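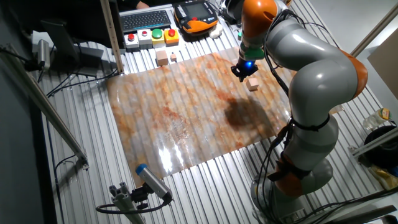
## Gudeta 7: block detection on shiny surfaces, and a change to how Bekis plans a place

The new Gudeta release is on the internal package server. If you run the pick-and-place cell at Kestitham, you can update now. If you run one of the Cloltuvton cells, wait for the config migration script, which should be ready before the end of January.

Most of the work in this release went into the detector. The older version did well on a plain matte table. It did poorly on the marble-patterned mat, and the logs from the Kestitham cell made that hard to ignore. Small wooden blocks on a cream and rust background are close in color to the background itself. The mat is glossy, so it throws bright spots back at the cameras, and the arm puts its own shadow over the area we care about most.

We went through 415 recorded pick attempts from the fall and sorted the failures by cause. The detector was responsible for 71 of them. The rest of the failures were spread over grasp slips, planner timeouts and a few cases where someone had paused the program and forgotten to mark the run.

### What was going wrong

The detector used to work in two steps. It looked for regions that differed in color from a reference picture of the empty mat, then fitted a cube to each region. Both steps had the same weakness. A shadow edge looks like a change, and so does a glare spot that has moved a little when the mat wrinkles. The cube fitter would then do its best with whatever it was given. Sometimes it returned a perfectly reasonable cube pose in the middle of a shadow.

Light blocks were the other problem. A pale pink block sitting in the arm's shadow comes out darker and grayer than the same block in the open. With the old color limits it was often dropped before the fitter saw it. People had been working around this by widening the limits in their local config, which brought back the false cubes.

### What changed in the detector

The reference picture is gone. Gudeta now builds a short history of the workspace while the arm is moving and uses it to work out which pixels change along with the arm. We already know the joint positions, so the software can project a rough outline of the arm and gripper onto the mat from each light direction in the cell file. Anything inside that outline is treated as possibly shaded, and the color limits there are loosened. Outside it they stay tight.

Glare is handled separately. Pixels that are close to saturated are masked out and counted as unknown. A cube fit can cross an unknown area, but it needs at least two clean edges somewhere else. If it doesn't have them, the detector returns no pose and asks for another view.

That last part will look different to operators. You will see the arm shift to the side now and then before it goes down for a pick. It is moving its shadow off the block and looking again. The move is short and adds about 49 milliseconds of extra processing on top of the motion itself.

Light directions have to be measured once per cell. The tool for it is `gudeta-light`, and you run it with the arm at home and a single block near the middle of the mat. It writes the result into the cell file. Please run it again if the ceiling lights are changed or the mat is swapped.

### Placing with Bekis

Bekis had a smaller set of changes, all of them to do with what happens once a block is in the fingers.

Until now the planner assumed the block was exactly where the grasp said it should be. A block can turn slightly when the fingers close, and then it lands a few degrees off. With one block on the mat this hardly matters. When you are lining up a row or stacking, the error carries into the next block.

Bekis now accepts a corrected block pose after the grasp. Gudeta looks at the block while it is held just clear of the mat, estimates how it is sitting between the fingers, and sends the difference to the planner. The final part of the place move is replanned from there. If the difference is too large, the planner sets the block back down and the pick starts over.

The check uses the fixed cameras only, so the arm has to hold the block where at least one of them can see two of its faces. We added this as a soft cost in the planner. You can raise the weight with `hold_view_weight` if your fixtures get in the way, and setting it to zero turns the whole step off.
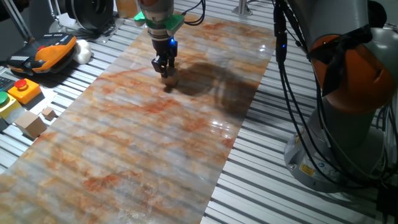 ### Two arms over one table

Modupe Odukoya rewrote the part of Bekis that deals with shared space, and it is worth a paragraph of its own. The old planner gave each arm a fixed half of the table. It was easy to reason about, but a block near the middle line could end up out of reach for both.

The new version treats the parked arm as an ordinary obstacle, with its real joint positions read from the controller at the start of each plan. Cables are covered by a padded shape around the outside of the arm. The padding is generous on purpose. Modupe has asked that you don't trim it in your local files, even if it costs you some reach - send her the cell file and the block position and she will look at it.

Both arms moving at the same time is still not supported. One arm has to report that it is stopped before the other can start a plan. The scheduler enforces this, and there is no flag to skip it.

### Before you update

- Save a copy of your cell file. The new version adds a section for lights and removes `reference_image`.
- Delete any widened color limits from your local config. They will still load, and they will undo most of the shadow work.
- Run `gudeta-light`, then the usual calibration check.
- Run the first few picks at reduced speed, with the teach pendant in hand. The extra sideways move may surprise you the first time.

### Known problems

The detector can still mix up two blocks that stand right next to each other if they are close in color and the gap between them is in shadow. It reports one long block and then refuses to grasp it. A fix is being tested.

The log viewer shows the shadow outline in the wrong place if you scrub backward through a run. The recorded data is fine, and playing the run forward again puts the outline where it belongs.

On slower machines, the first detection after startup can time out while the history fills. Move the arm once by hand or call `warmup()` from your script.

Bug reports go in the usual tracker under "gudeta" or "bekis". Attach the run folder and the cell file. A screenshot of the log viewer is fine as an extra, but we can't replay a screenshot.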